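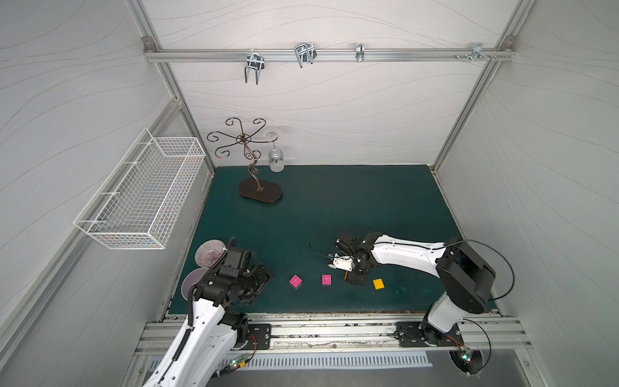

Kitchen Storage / How-To

Setting up a stemware rack, hooks and a wire basket in a small corner

Posted 2025-07-23 by Riaan Oosthuizen

These steps cover a freestanding rack with a scroll stem and spiral arms, a hook rail on the back wall, and a wire mesh basket on the side wall. The rail goes in first.

Tools: level, pencil, tape measure, screwdriver, soft cloth.

1. Mark the rail line. Hold the level against the back wall and draw a light pencil line. Keep at least 300 mm between the rail and the top of the rack so a glass can be lifted off without hitting a hook.

2. Fix the rail, then the hooks. Put wide hooks toward one end and narrow clips toward the other. Finger-tighten every hook, check the spacing, then drive the screws home. A bracket hook with loose screws will rotate under load.

3. Mount the basket. It should sit above the work surface with the open side up. Allow 200 mm of clearance underneath if plates will be stood there. Use 2 fixings on the top wire as a minimum.

4. Place the rack. Set the oval base toward the back corner and turn it until no arm touches the wall. Press down on the base - if it rocks, the surface is uneven or there is grit under it.

5. Hang the glasses. Turn each glass upside down and guide the foot onto the arm with the stem between the curls. Start with one glass and load the opposite arm next. The rack tips more easily when one side is full.

6. Plates. Lay them flat or stand them in a proper slot. A plate on edge with no support will roll.

Covering the surface

A matte mat in a dark color cuts glare from clear glass and makes chips easy to find. Run it to the back edge and into the corner, and trim after it has relaxed for 3 hours. Troslow and Virkora both sell by the roll; I used the Ruawai cut list from Lorraine Tipoki for sizing.

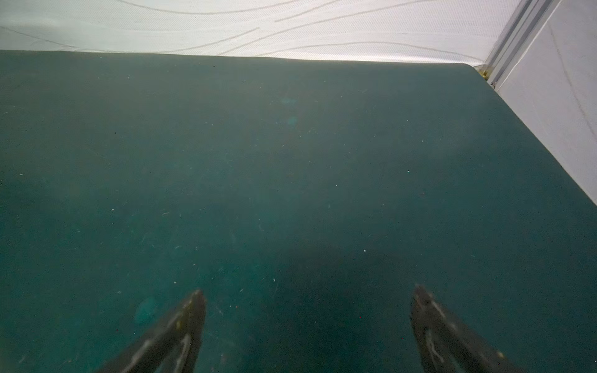 Does the mat need to be glued down?

Leave it loose if the rack is heavy enough to hold it. Otherwise use double-sided tape along the back edge only, so the mat can be lifted for cleaning.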